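Rurix Floor Heating Controller
Installation and Set-up Guide
Section 4: Wiring the Zone Manifold
Revision 2022-08-23

4.1 Scope of this section

This section covers the electrical connection of the Rurix controller to the zone actuators, the room sensors and the circulation pump relay. It assumes that the manifold has been mounted, filled and pressure tested as set out in Section 3. Commissioning and balancing are covered in Section 5.

The controller accepts up to 11 zones. Installations with more zones require a second controller linked by the bus terminal; see Section 6.

CAUTION: Isolate the supply at the distribution panel before removing the controller cover. The terminals on the left side of the board carry line voltage whenever the supply is on, including when the display is dark.

4.2 Before you begin

Check that the following are on hand:

Controller, cover and two cover screws
Zone harnesses, one per zone
Sensor harnesses, one per room sensor
Numbered cable tags
Small flat-blade screwdriver
Wire stripper
Multimeter

Harnesses should be sorted before any of them is taken to the manifold. A divided carton works well for this. Put one harness in each cell and tag it at both ends. Tags with handwritten numbers are acceptable, but the ink must be permanent.

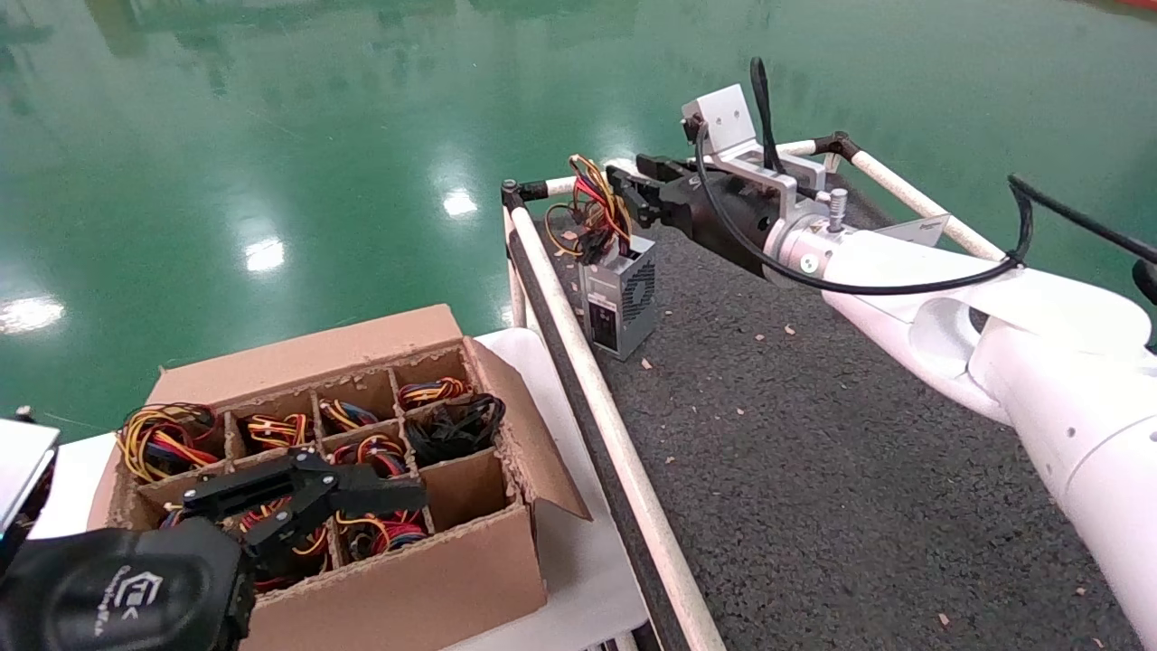 Figure 4-1. Cable bundles in a divided carton.

NOTE: Zone harnesses and sensor harnesses use different connectors and will not seat in each other's sockets. If a connector resists, stop and check the part number on the sleeve. Do not trim the locking tab to make it fit.

4.3 Planning the zones

Write the zone list before connecting anything. The list should give the zone number, the room name, the manifold port and the sensor address. Blank lists are printed inside the back cover of this guide.

Number the zones from the manifold port nearest the supply valve. The controller does not require this order, but the fault display reports by zone number, and a list that follows the ports is easier to use when a fault has to be traced later.

Where a large room is served by more than one heating loop, the loops may share one zone output. Connect no more than two actuators to a single output. For a third actuator, use the next output and assign both outputs to the same sensor in menu 3.

4.4 Connecting the zone actuators

1. Confirm that the supply is isolated. Test between L and N at the supply terminals with the multimeter.

2. Remove the two cover screws and lift the cover from the bottom edge. The display cable stays attached to the cover. Rest the cover on the hook at the top of the housing.

3. Feed the first zone harness through the left cable entry. Leave enough slack inside the housing to reach the terminal without tension.

4. Insert the connector into the socket marked Z1 until the tab clicks.

5. Route the other end of the harness to the actuator on port 1. Hand-tighten the actuator collar. Do not use pliers.

6. Repeat steps 3 to 5 for the remaining zones, working from left to right.

7. Close the cable clamp over the harnesses. The clamp must grip the outer sleeve, not the individual wires.

8. Fit a blanking plug in each unused entry.

NOTE: Actuators are supplied in the open position so that the system can be filled and flushed. Each actuator closes for the first time after power has been applied for several minutes. A zone that runs warm during this period is not faulty.

CAUTION: Do not run zone harnesses in the same conduit as the room sensor cables. Induced voltage on the sensor line can produce false temperature readings.

4.5 Connecting the room sensors

Room sensors are connected on the right side of the board at low voltage. Either wired sensors or the Griren wireless receiver may be used. The two types may be mixed on one controller, provided that no two sensors share an address.

1. Mount each sensor on an inside wall at shoulder height, away from direct sunlight, lamps and doorways.

2. Set the address on the dial at the back of the sensor. The address must match the zone list.

3. Run the sensor cable to the controller. The total length of all sensor cable on one controller must not exceed 193 feet.

4. Strip each conductor and connect it to the matching terminal: S+ to S+, S– to S–. Reversed polarity will not damage the sensor, but the zone will show fault E2.

5. If a floor probe is used, connect it at the sensor and not at the controller.

Wired sensors may be connected in a line or in a star. A ring is not permitted. In older buildings, existing thermostat cable may be reused if each conductor tests sound from end to end and there are no hidden splices.

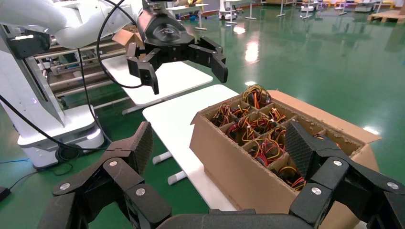 Section 4, part 2 – reading time: 3 minutes

4.6 Connecting the pump relay

The pump relay closes when any zone calls for heat and opens after the last zone has been satisfied. The run-on time is adjustable in menu 5. The factory setting is suitable for most systems.

1. Check the rating plate of the pump. If the pump draws more than the rating printed beside the relay, install an external contactor.

2. Connect the pump conductors to P1 and P2.

3. Connect the pump ground to the grounding bar. Do not ground the pump through the housing screws.

4. If the boiler has its own call-for-heat input, connect it to B1 and B2. These contacts are dry and carry no voltage from the controller.

NOTE: The Hendriks mixing valve has an internal end switch. When this valve is fitted, wire the end switch in series with P1. The pump will then start only when the valve has left its closed position.

4.7 First power-up

1. Check every terminal for loose strands. Pull each conductor lightly by hand.

2. Refit the cover and tighten both screws.

3. Restore the supply at the panel. The display shows the software version, followed by the number of zones found.

4. Compare the number of zones with the zone list. If they differ, isolate the supply and check the seating of the connectors.

5. Enter the installer code, 3525, and select menu 2 – Zone Test.

6. Start the test. The controller opens and closes each zone in turn. A full test of all zones takes 216 seconds once the actuators have warmed up.

7. Note any zone marked with a dash. A dash means that no actuator current was measured at that output.

8. Change the installer code in menu 9 before handing over the system. Record the new code on the zone list.

4.8 Fault codes

E1 – No sensor at this address. Check the dial setting and the sensor cable.
E2 – Sensor polarity reversed or reading out of range.
E3 – Duplicate address. Two sensors are set to the same number.
E4 – Actuator current too high. Disconnect the actuator and repeat the test.
E5 – Pump relay fault. Isolate the supply and contact Drulley service.
E6 – Wireless receiver lost. Check the receiver cable and its distance from metal ductwork.

A fault code clears by itself when the cause has been removed, except for E5, which remains until the controller has been powered off and on again.

4.9 Records

Leave the completed zone list inside the controller cover. Keep a second copy with the manifold pressure test sheet. Spare harnesses should be stored dry with their tags attached. Replacement harnesses are ordered from Drulley by sleeve number and length.

Continue to Section 5: Commissioning and Balancing.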